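Truveck handling cell, Flikinstead site
Progress report to Semwal, second reporting period
Prepared by Costel Nedelcu
Oct 12, 2018

Status of the cell

The cell is in operation again after the repair of the gripper. In the last report I wrote that the left finger was closing later than the right one. We opened the housing and found wear on the guide of that finger. Both guides were replaced, not only the worn one, so that they will age together. The parts came from Millileck and the invoice is attached to the cost sheet.

After the repair we made 2,035 open and close cycles without load. The controller recorded 2 stops, both from the same loose connector at the wrist. The connector is now fixed with a clip and I will check it every week.

Spending

From the maintenance line we used 697 dollars. There remain 416 dollars, which I ask to keep for a spare set of finger pads. No change in the total budget is requested.

Simulation model 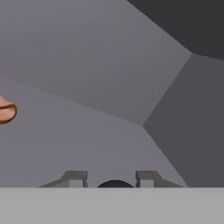 The wrist camera view in our simulation has to agree with the real cell before we can use it for testing new programs. I have corrected the mounting position of the camera in the model since March, when it was too high. In the rendered view the two fingers now stand near the center with the gap open between them, and the pale housing fills the bottom from left to right. I use the straight upper edge of this housing as the reference line for comparison with the real camera. The walls are still plain gray surfaces and I don't plan to spend time on them.

Next period

Repeat the cycle test with load, finish the comparison of the camera views, and write the maintenance instructions for the second shift. The draft of the instructions exists already but the torque values are missing.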